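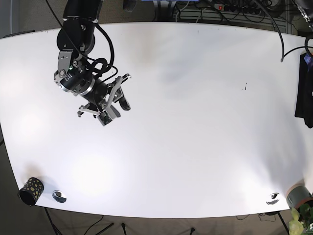

What should a first robot arm budget cover besides the arm?

Everything the arm needs before it can do one useful job: the gripper, the mount, power, cables, spares, a table of the right size, and the hours of whoever sets it up. On most quotes I read, those items are missing or squeezed into a line marked "accessories." Price them before you argue about the arm.

I have helped small shops and teaching labs buy this stuff for long enough to distrust any page that starts with a payback chart. What follows is the order I work in. It is slow and a bit dull, and it has talked several people out of a purchase they would have regretted by May.

Step 1. Write down one job

One sentence, with a verb and an object. "Fold pants" is a job. "Explore automation" is a way to spend money. If you can't agree on the sentence, stop here and keep the cash.

Then add what the item looks like when it arrives. Flat on the table or in a heap? Always the same size? Same fabric? Sales demos tend to start from the friendly end of that range. Your pile of clothes won't. Socorro Correa, who plans equipment for a uniform rental shop, sends vendors a bag of her worst items and asks for an unedited recording of the first attempts. Two of the four vendors she wrote to last year never answered, and she counts that as a result.

Step 2. Decide on one arm or two

Two arms don't cost twice as much. They cost more than that. You pay for the second arm and gripper, then for a stiffer mount, more power, more cable, and a lot more setup time so the arms stay out of each other's way.

For rigid parts, one arm and a cheap fixture will often do. For cloth, I usually give in and price the pair, as something long and floppy is hard to control from one end.

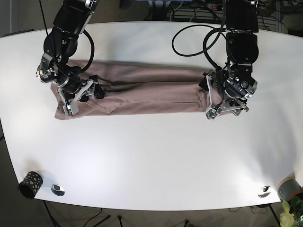 Two arms, one pair of folded pants: a gripper at each end of the strip.

Before you sign for the pair, ask the vendor to quote both setups on the same sheet. If the single-arm quote comes back suspiciously high, ask again in writing.

Step 3. Split the quote into lines

A lump sum hides things. Ask for separate prices on these, and put a zero next to anything the vendor says is included:

Arm or arms
Controller
Grippers, including spare fingers
Cameras and their mounts
Frame or stand
Table
Power strip, cables, strain relief
Software, first year and every year after
Delivery and installation
Training
Spares

I once compared a Gimico quote and a Nusetti quote that looked a mile apart in total. Once both were split into lines, the hardware was close. The cheaper one had left out the frame and the second year of software, and had nothing at all under training. The gap in missing items came to $2,265, and that was before anyone had asked about freight. Neither company was lying. One of them was just hoping we wouldn't ask.

Step 4. Treat the table as equipment

People put a fine arm over whatever table is standing in the hallway, then wonder why it can't reach the corners. Mark out the reach with tape first. Lay your largest item inside the tape, and leave room for the start position and the finished pile. If either one lands outside, you need a different table or a different mount, and both belong in the budget.

A plain, light surface is worth asking for if you use cameras and your items are darker than the table. White goods on a white top are another matter, so test with your own items. Check for glare at the time of day you plan to run. A spot that's fine at 9 a.m. can be hopeless after lunch.

Cable grommets in the tabletop are handy, but look at where they fall. A hole in the middle of the work area is a hole in the middle of the work area.

Step 5. Budget for cable

I mean this as its own step. Cables on a moving arm need slack, the slack has to go somewhere, and the somewhere is often right across the thing you are handling. Ask to see the arm at full stretch and folded up tight, with every cable attached that your job will use. Catalog photos are no help here. They're usually taken with half the wiring left off.

Put in money for:

One full spare set of the cables that flex
Clips, sleeves and ties
A proper power strip with a switch you can get at
An afternoon of labor to route it all, then a second afternoon to do it over

Damir Hodžić, who keeps the arms running at a training center I advise, replaced 13 cables in his first year. He had budgeted for two. The arms themselves gave him no trouble.

Step 6. Price the hours

This is where budgets go wrong and where I get the most pushback. Somebody has to set the thing up, teach it the job, watch it, reset it when it drops something, and teach it again when the item changes. Write down a name and a number of hours per week. If the name is "the team," you haven't got one.

For a first soft-goods project I won't approve a plan with fewer than 86 staff hours before the first review. Vendors think this is gloomy. I've been called worse, and I have yet to see hours left over.

Be careful with "learns from demonstration" as a selling point too. It may well be true. Somebody still has to give the demonstrations, and that somebody is on your payroll. Ask how many were needed for the task in the vendor's own video, and how many attempts were thrown away.

Step 7. Borrow or rent first

Ask for a trial with your own items on a table the size of yours. Hutsuliak offered one client a 17-day loan against a deposit, and it was the best money she spent. She found out that the grippers she'd picked were wrong for thin fabric and changed the order before it shipped.

During the trial, keep a plain log. Start time, item, finished or not, who had to step in. A spreadsheet is fine and so is a clipboard. Leave out the word "almost."

Step 8. Set the walk-away number

Do this before the trial, while you're still calm. Two figures: the most you will spend in total, and the lowest success rate you'll accept on your own items. Write them down and have someone else hold the paper.

If the trial misses, a vendor may offer a discount. A discount on a machine that doesn't do your job is still a bill. Pellico's rep was quite open with me about this – the discounts are planned for, and they come out on the second call.

Questions to send before you ask for a final quote

What does the price leave out?
Which parts wear, and what does each one cost today?
How long do spare gripper fingers take to arrive?
What happens to the software if we stop paying?
Who answers the phone on a Thursday evening?
Can we talk to a customer who sent theirs back?

You will probably get a polite dodge on the last one. Send it anyway and keep the reply with the quote.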